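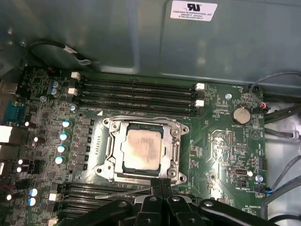
Recovering from a stall fault during memory insertion

This page covers the force stall that stops the arm partway through seating a DIMM on the server board cell. The controller shows fault 849 and the arm holds position with the motors energized. Follow the steps in order. If the cell is still running a program, do not start here; stop it from the pendant first.

The instructions were written for the Hultix arm with the Astumel two-finger gripper, running Ternari cell software. The older Kamolrat gripper has a different manual release and is covered on its own page.

What the fault means

The arm pushed down on a module and the force at the wrist passed the limit before the module reached its expected depth. The software stops the move and keeps the fingers closed. It does not back off by itself. A module that is half seated can be levered sideways if the arm retracts at the wrong angle, and that cracks slots.

The usual causes are:

A latch that was not fully open.
A module turned end for end, so the notch misses the key in the slot.
The chassis sitting high in the fixture.
A cable that has worked its way under the arm's path.
A wrist camera offset that is out of date.

Before you reach in

Press the stop button on the cell door. Wait for the status lamp to go solid red, then open the door. Turn the key to manual and take the key with you. The arm can still drop a little when the brakes engage, so keep your hands off the board until it has settled.

Check that the chassis power cord is unplugged and put on a wrist strap. Clip the strap to bare metal on the chassis. The coin cell stays in its holder for this job. Don't let a screwdriver or a loose module touch it.

Releasing the module

1. Look at where the fingertips are. If they are over the CPU socket, do not open them yet. The fingers swing outward as they open and can catch the load plate.

2. Support the module at both ends with your free hand.

3. Turn the release screw on the side of the gripper counterclockwise until the fingers let go. Two full turns is normally enough.

4. Open the white latches at both ends of the slot. Lift the module straight up. If it won't come, check the latches again before pulling harder.

5. Put the module in the reject tray, even if it looks fine. It gets tested before it goes back in the feed.

6. Close the door, turn the key back to manual-enable and jog the arm up on the vertical axis only. Keep the speed at 5 percent until the gripper is above the top of the chassis wall. After that you can move it home.

Checking the board

Shine a flashlight along the slot from one end. Look for bent contacts, chips of black plastic, or a latch that leans. Check the capacitors beside the slots too. They stand up off the board and a low gripper can push one over.

If the processor is already in its socket, leave it there and leave the load plate closed. Old thermal paste on the lid is not a reason to open it. Pins under the processor are much easier to damage than anything you are trying to fix.

Move any fan leads or chassis cables back outside the edge of the board.

Restarting

Press down on each corner of the chassis. It should not rock. Clear fault 849 on the pendant and run the camera offset check with no module in the gripper. If the check fails, recalibrate before going on.

Then run one insertion in step mode with the scrap module. Watch the fingers all the way down. If the fault comes back on the same slot, pull the board and tag it. If it comes back on a different slot, stop using the cell and call Baptiste Perrin, extension 2.

Do not raise the force limit to get past this fault.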